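Sorting Mung Beans: A Small Gallery

Posted 22 Apr 2023 in Pantry Things

I have been promising a mung bean post since January, so let's get to it! If you've only ever bought mung beans in a can of sprouts or in a bowl of soup somebody else made, they're the tiny green ones, and they are the friendliest dried bean I know. They cook fast, they don't insist on a soak, and a bag of them lasts ages in my cupboard (I buy the Kuruc ones in bulk, and yes, Marisol Mendoza has already told me there are better ones at the market near her).

The one job you can't skip is picking them over. Every bag has a few wrinkled beans, a few split ones, and once in a while a bit of grit that looks exactly like a bean until you bite it. I use a wide plastic basin for this because the beans slide around nicely and the sides stop them from shooting off across the floor. A tray works too, but I've chased enough beans under enough furniture to have opinions about trays.

My way of doing it is to push the whole lot over to one side and then draw a few at a time back across the bare part. Against a plain bright color the odd ones jump out at you.

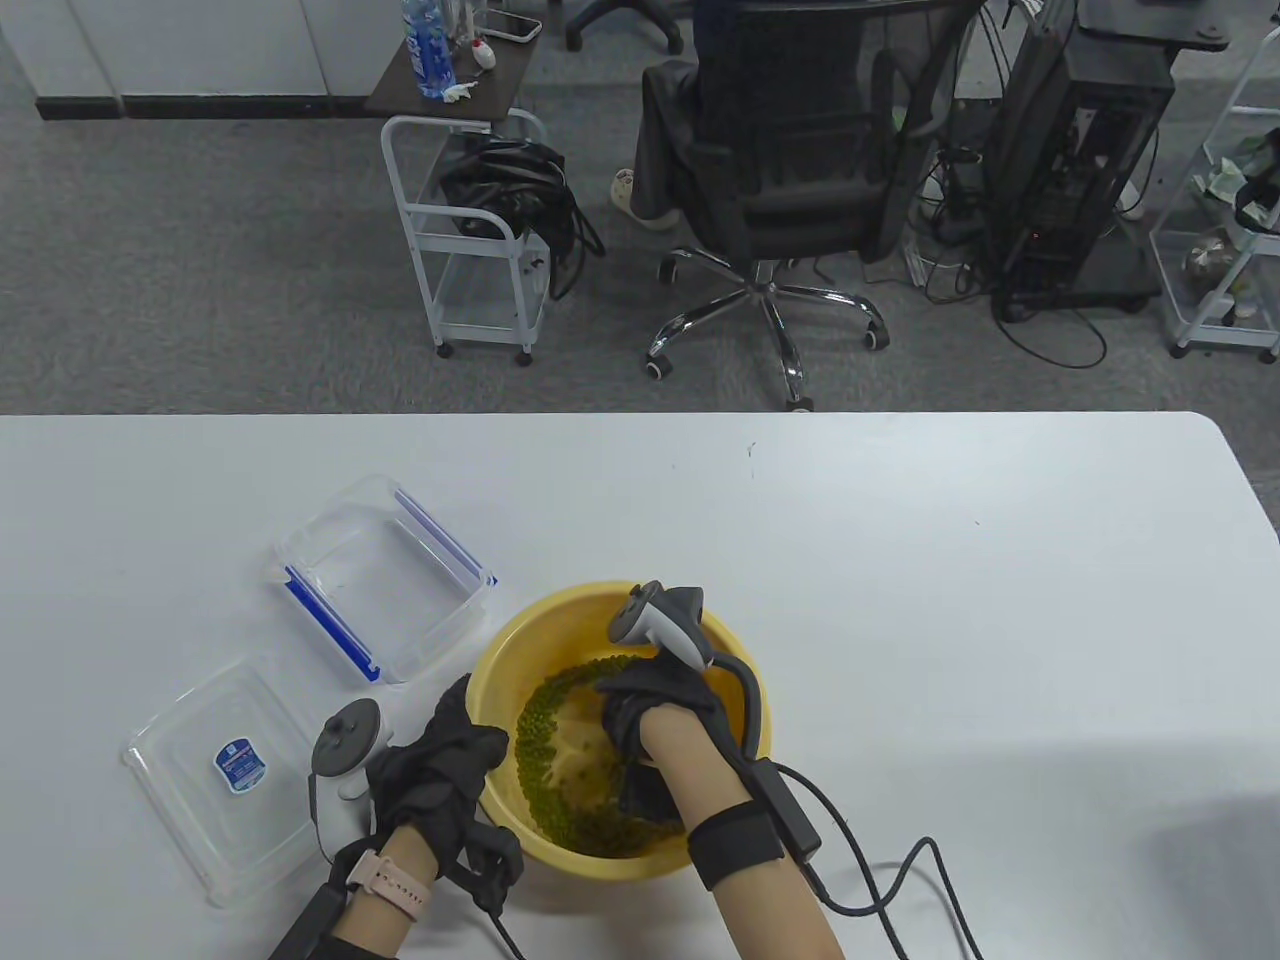 Fingers in the beans, clear container standing by.

I love how they feel, by the way. Cool and smooth and a bit like running your hand through beads. My niece would do this for an hour if I let her, and she's a better sorter than I am. She found 9 bad ones in a batch I had already declared finished!

A word about containers, as I get asked. I like clear ones with a lid that locks down on the sides. You can see how much is left without opening anything, and you don't get that awful moment of lifting a tub by its lid and watching dinner go everywhere. I had a set of Brundness jars before and they were pretty, but the necks were so narrow that I needed a funnel just to fill them. Now I tip the beans in by the handful and slosh the last of them straight from the basin.

Put a label on the lid, too. Mung beans and green lentils are easy to tell apart in daylight and not at all easy at six in the morning.
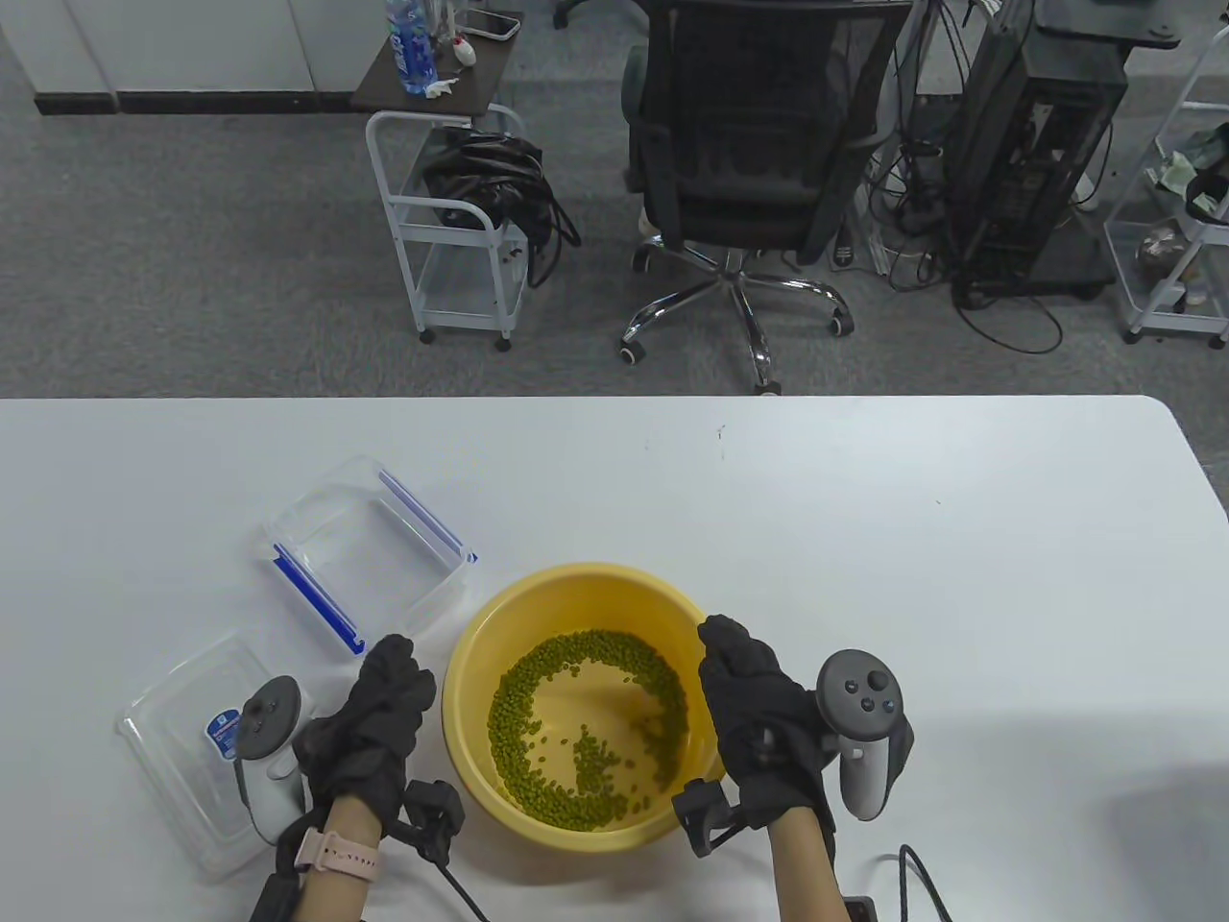 Once they're sorted, I give the beans two good rinses, but only the ones I'm about to cook. The rest go away dry. If you rinse the whole batch and then store it you'll have a sad, musty tub in a week (ask me how I know). For a weeknight pot I simmer them with ginger and a bit of turmeric for 20 minutes or so, then taste one and decide. Older beans take longer, and there's no shame in giving them another ten.

Iraís Espinoza sent me her recipe for a sweet version with coconut milk, and I'm making it this weekend. She says to stop cooking while the beans still have a little shape to them. I'll post it in the desserts section if mine comes out anything like hers.

Next gallery: black-eyed peas, and the great big sieve.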